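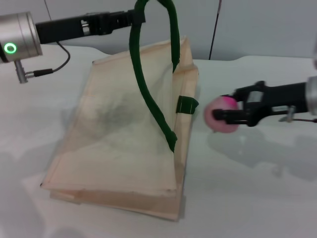

The Ukgate Reading at Home program completed its second reporting period on 10/18/25, and this report sets out what was delivered against the work plan agreed with the Flevix Fund. The program lends books to families with children under the age of six through clinics, laundromats and housing offices. Each family receives its books in a beige fabric tote bag with a long dark green strap, and the bag goes back and forth with the child until the loan ends. The present report covers lending activity, staffing, the catalog system and spending. Matters carried over from the first period are noted where they apply.

1. Lending activity

During the period the program made 3,278 loans to 1,292 registered families. The target in the work plan was 3,000 loans, and it was passed before the end of the eleventh week. Clinics remain the strongest sites. Housing offices were slower to start than planned, mainly owing to a delay in signing the site agreements, and two of them began lending only in the final month.

Picture books with few words continue to be requested more than any other type. Demand for bilingual titles was higher than the present stock can meet, and waiting lists were opened at three sites. The program bought 1,890 new books, of which a little under half are bilingual. Board books wear out quickly and a further order will be needed before the end of the grant year.

2. Sites and staffing

The program now operates at 14 sites. The Biswas Street clinic was closed for repairs for part of the period – its families were served from the housing office across the road, and most of them kept up their loans.

One part-time outreach position was vacant for seven weeks. It has since been filled. Story sessions at the laundromats were reduced during the vacancy and have returned to the regular schedule of one per site every two weeks. Attendance at these sessions is uneven, and staff have asked to try a later starting time at the two busiest locations.

3. Loan bags and packing

Books are packed at the main office and sent to the sites in the same type of bag throughout. The cream-colored fabric takes up creases and smudges in use, and bags are checked on return before being issued again. The cost of replacement bags has been moved from the office supplies line to the materials line, as the Fund requested after the first report.

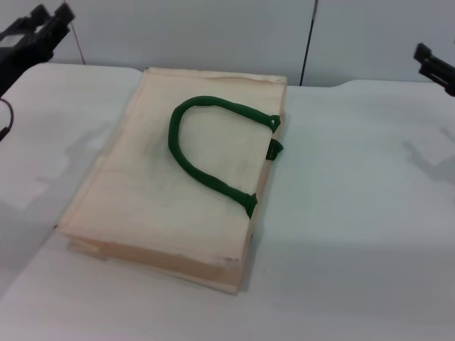 4. Catalog system

The move from paper cards to the Fliteck catalog was completed at all but one site. Staff training took longer than expected. Records for older stock contain many duplicate entries, and these are being corrected by hand. Until that work is finished, figures for loans by title should be treated as provisional. Figures for total loans are not affected.

5. Spending

Spending on books and materials is in line with the budget. Salaries are below budget as a result of the vacancy described in section 2. The program asks permission to apply the unspent salary amount to bilingual titles, and a revised budget is attached for the Fund's review.

6. Next period

The remaining site will change over to the new catalog in December. A short survey of families will be given out with loans in the same month, in English and Spanish. Results will be included in the next report, together with corrected figures for loans by title.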